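How Does a Conveyor Belt Work?

Have you ever put a loaf of bread down at the supermarket checkout and watched it glide away, all by itself? You've met a conveyor belt! They're hiding everywhere once you start looking - at airports, in bakeries, in mines, in the back rooms of post offices - and they are brilliant at one job, which is moving things along so people don't have to carry them.

So what's inside? The most important part is the belt, a very long strip with its two ends joined together to make a loop. Think of a giant rubber band stretched around two rolling pins. The rolling pins are called rollers, or sometimes pulleys. One of them is turned by a motor, and when it spins it grips the inside of the belt and pulls it around. The other roller just goes along for the ride!
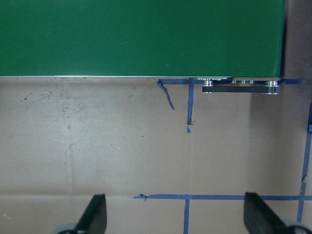

The belt needs something to hold it up, too. A metal frame runs along the sides, and bolts keep the parts of the frame together. Bolts are small but they matter a lot. If a few came loose, the rollers could go crooked, and then the belt would start wandering off to one side. People who look after conveyors call this "tracking", and they check it often.

Here's a fun puzzle. If the belt keeps moving forward, why doesn't it run out? Because it's a loop! When a bit of belt reaches the end it curls around the roller, travels back underneath (upside down!) and pops up again at the start. A mark drawn on the belt would come past you again and again.

Colour is another thing to look for. Lots of belts are black, but they can be green, white or blue as well. Bakeries often like blue, as hardly any food is blue, so a torn scrap of belt would be easy to spot in the dough. Clever!

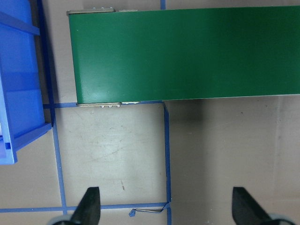

Crates and conveyors make a great team. A crate can wait near the end of a belt and catch whatever comes along, and when it's full somebody swaps it for an empty one. Plastic crates are light, easy to wash, and many have ridges called ribs. Ribs make thin plastic much stiffer. You can test this at home: try standing a toy car on a flat sheet of paper held up between two books, then fold the paper into a zigzag and try again.

Tape on the ground is handy around machines and work areas too. Coloured lines can show where a crate belongs, or where people should walk.

Make your own mini conveyor

You'll need two cardboard tubes, a shoebox with no lid, two pencils, a long strip of fabric and some sticky tape. Ask a grown-up to poke the holes.

Push a pencil through both sides of the box at each end, with a tube threaded on each one. Tape the tubes firmly to their pencils. Wrap the fabric around both tubes, pull it snug and tape the ends together. Now turn one pencil and off it goes! If the fabric slips, wind a rubber band around the tube for extra grip.

What could you send along yours?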